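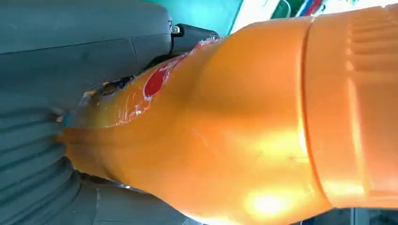 Varkix Bottle Handling, data card

Last edited 2024-05-18. Written by the people who collected it, who are biased.

What this is

A set of teleoperated recordings of a two-armed robot with multi-fingered hands, handling orange plastic bottles at a green table. We collected it to test Stedix, our method for guessing when a grasp is going wrong before the bottle has left the hand. Stedix looks at the wrist views and the head view together and gives each moment a slip score. It is a modest idea and we are fond of it.

Contents

152 episodes, of which 57 are marked as failures. We kept the failures. They are the reason the method works at all, and they make far better viewing than the successes.

Each episode folder holds the wrist video, the head video, joint positions for both arms and a text file of operator notes. The notes vary in quality. One reads, in full, "no".

The wrist views are close, and a good share of any recording is fingers and housing. Early versions of Stedix learned to score the fingers and ignore the bottle, and got respectable numbers doing it. We now mask the hand during training. The mask is in the folder called masks_final_2, and there is no masks_final.

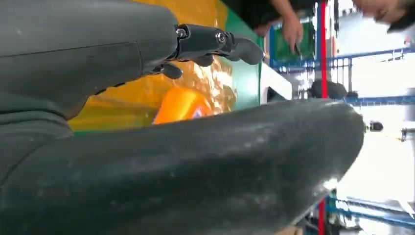 Ververidis, reading a draft of this card, asked whether the slip score was just a glare detector, given how shiny everything is. Fair. We reran the failures with the highlights flattened and the score dropped on 9 of them, so the answer is "slightly".

Results

With both views, Stedix flags 90 per cent of the failures before release. With the wrist view alone it does worse, and with the head view alone it does worse again, mostly in episodes where the fingers cover the bottle. False alarms are common when the operator regrips on purpose – the method can't tell a change of mind from a mistake.

Known problems

1. Joint positions and video drift apart in the longer episodes. Use the sync script and check the result by eye.

2. Lighting was whatever the room offered. Bright areas behind the table are often blown out, and no amount of correction will bring them back.

3. The bottles are much alike in shape and colour. Anyone hoping to train a general grasping model on this will get one with strong opinions about orange bottles.

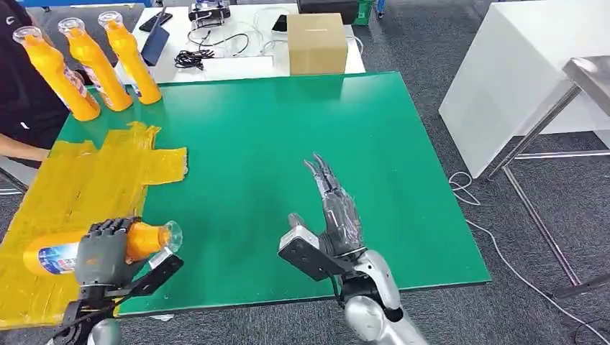
4. Left and right are the robot's, in every file except the operator notes, where they are anyone's guess.

5. The Zavum loader reads the folders but skips any episode with an empty notes file, without a warning. Put a space in the file.

Still to do

Proper labels for deliberate regrips, due in October. The sync script also needs a help message, as the present one says "see README", and this is the README.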